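August, bench notes, 2:15 p.m.

Glue trials for the Kurildale boot soles, continued. Mixed a fresh batch of the Numus contact cement and put two thin coats on each of the rubber strips. Left 30 minutes between coats. The first batch went stringy in the can, so I threw it out -- lid was not down all the way.

Strips 1 to 4 pressed by hand, 5 to 8 in the Huang press. Peeled the hand-pressed ones at 42 hours. They let go along one side first, same as last time. Press strips stay in until 44 hours.
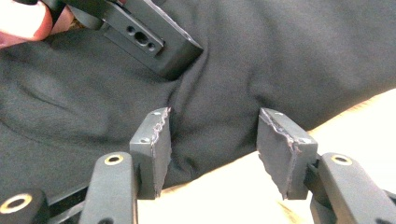 Still to do

Sand the next set with the coarser paper and wipe down with alcohol before coating. Ask Zonero if the sole rubber has a release agent on it -- the data sheet does not say. Brushes are nearly gone, order more. Can goes back in the flammables cabinet, top shelf.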